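Gripper won't let go after a soft stop - anyone else had this?
Board: Small arms and home benches > Faults and safety
Started by marrowfat, 1 Mar 2026

marrowfat wrote:
Long one, sorry, get a tea. I've had my arm running pick and place in its acrylic box since December and it's been lovely, really no complaints, until this past fortnight when it's started doing something that I don't like one bit.

The job is as simple as they come. Toy fruit and veg on the table, blue plate in the middle, arm picks a thing up and puts it on the plate, I clear it and off we go again. Controller is a Clirkholm, the older board, and the gripper is the Pisside parallel one that half of you seem to have. I log every cycle because I'm that sort of person.

So, the fault. Arm picks up the lemon, carries it over, comes down to the edge of the plate and just stops there. No error, no beep, status light stays green. It sits there holding on for dear life. If I press soft stop it says it has stopped (fine) and if I then press open it says the gripper is open. It is not open! The lemon is still in it. 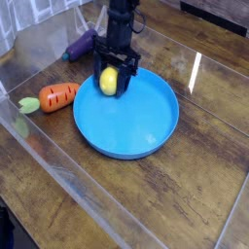 I've got 137 cycles in the log since the last firmware update and 11 of them ended that way. Always on the way down, never on the way up, and only ever with the lemon. The carrot and the aubergine have never done it once, which made me think it was me being daft about where I'd set the release height. I've moved that up and down and it makes no odds.

What bothers me is the second bit, the controller telling me the fingers are open when they plainly aren't. A stuck lemon I can live with. But the other evening I very nearly put my hand in to pull it out, because the screen said "open, idle", and I only stopped because I could hear the motor humming. I don't think it'd take a finger off but I don't want to be the one who finds out.

Has anyone seen this? And is it the gripper or the board?

tuppence_h wrote:
Had the same on mine last winter, near enough. Came down to the cable. There's a loop of it by the wrist on these arms and if it's a touch short it pulls on the plug when the arm is low. Open signal never gets there, the board sends it and assumes all went well. Waggle the plug with the power off and see if it feels slack.

Would fit with it only happening on the way down.

marrowfat wrote:
Ooh, that does make sense about the way down. But why only the lemon? Same plug whatever it's carrying.

Siriporn Thepsuriya wrote:
Because the lemon is fatter, I should think. The fingers stop wider apart, so the gripper hits its force limit sooner and sits there pushing. With the Pisside, if it is left pushing for more than a couple of seconds it goes into its own hold mode, and in hold mode mine ignores a plain open. You have to send a release first and then open. I lost a whole evening to this. My controller never mentioned it either, it only reports the last thing it asked for.

I don't think it is your cable. I'd look at the force setting before you take anything apart.

tuppence_h wrote:
Respectfully I'd still do the plug first, it takes a minute and costs nothing. Hold mode on mine shows an amber light.

Siriporn Thepsuriya wrote:
Only on the newer ones. Mine stays green throughout, same as marrowfat describes.

gasket_and_son wrote:
Never mind plug or force for a minute. You wrote that you nearly put your hand in with the motor humming. Soft stop is NOT a safe state. It asks the software nicely. If the software is the bit that's gone wrong then you've asked the wrong person. You want a proper button that cuts the power to the arm, and you want to hit it every single time before you reach over that acrylic. I've fitted the Bundell one on both of mine. Big red thing, you can't miss it.

marrowfat wrote:
I know, I know. I do have a power switch, it's on the wall behind the table and I have to lean across to get at it. I'm aware of how that sounds now I've typed it.

gasket_and_son wrote:
So to make it safe you lean over the thing that isn't safe. Move the switch mate.

oldpeg wrote:
Bit strong! It's a little arm with a toy lemon, it isn't a car plant. I've had my fingers in mine more times than I could tell you and the worst I've had is a pinch. If you cut the power on some of these the joints go floppy and the whole arm drops, and I'd say that's more likely to hurt you than the gripper is.

gasket_and_son wrote:
Then you fit one with brakes, or you keep your hand out from under it while you press the button. "I've only been pinched so far" is not a plan.

oldpeg wrote:
Agree to differ. Brakes cost more than my arm did.

marrowfat wrote:
Right, update, and thank you all, even the telling off. I did tuppence's plug first because it was quick. Power off at the wall, plug feels tight as anything, but I took it out, cleaned it and pushed it back, and gave the cable a bit more slack while I was there. Ran it again with just the lemon and had 2 more hangs before I'd finished my tea. So I don't think it's that, sorry tuppence.

Then I went through the raw log, the ugly one that I normally never open, and there's a line that comes up on every single hang and on none of the good cycles. It just says code 206. It isn't in the booklet. On the good runs the lemon gets to the same place by the edge of the plate and the open goes through, and on the bad ones there's the 206, then my open, then "open ok", with the fingers still shut. So the board is at the very least telling me fibs.

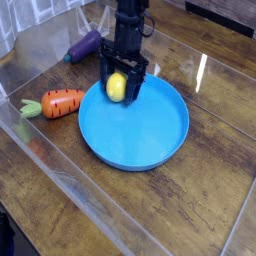
Siriporn Thepsuriya wrote:
206 is the one I had! I am nearly sure it is the gripper saying it has gone into hold. Please try this and tell us. Drop the grip force by a third, and in your script send release, wait half a second, then open. And have it read the finger position back after the open, so it checks what the fingers did and doesn't just believe itself. If the position hasn't changed, make it stop and shout.

uçarfan wrote:
Can confirm the reading back bit works. I run a Uçar board with the same gripper and it does that check on its own, so I never knew this was a problem till now. Not saying buy one, they've got their own quirks (don't get me started on the fan noise).

tuppence_h wrote:
Fair enough, I'll give Siriporn that one. I'd leave the extra slack in though.

marrowfat wrote:
Script changed, force down by a third. I've not run it enough to say anything sensible so I won't. It was hanging every now and then before, so a short clean spell means nothing, and I want as many cycles on the new settings as I had on the old before I call it. I'll put both logs up when I've got them, the ugly one too.

I've also written to Clirkholm about the "open ok" message, because whatever the gripper is up to, I don't think the screen should say open when all it knows is that it asked. No answer yet.

And yes, gasket, I've ordered the red button. It's going on the front edge of the table where I can reach it sitting down. Until it turns up I'm switching off before I touch the box at all, and I've moved the table out a bit so I can get round the back to the wall without leaning over.

gasket_and_son wrote:
Good. Test it before you trust it. Press it mid-move, with nothing in the gripper, and watch what the arm does. Then you'll know if oldpeg's right about it dropping on yours.

oldpeg wrote:
It'll drop. Put a cushion down.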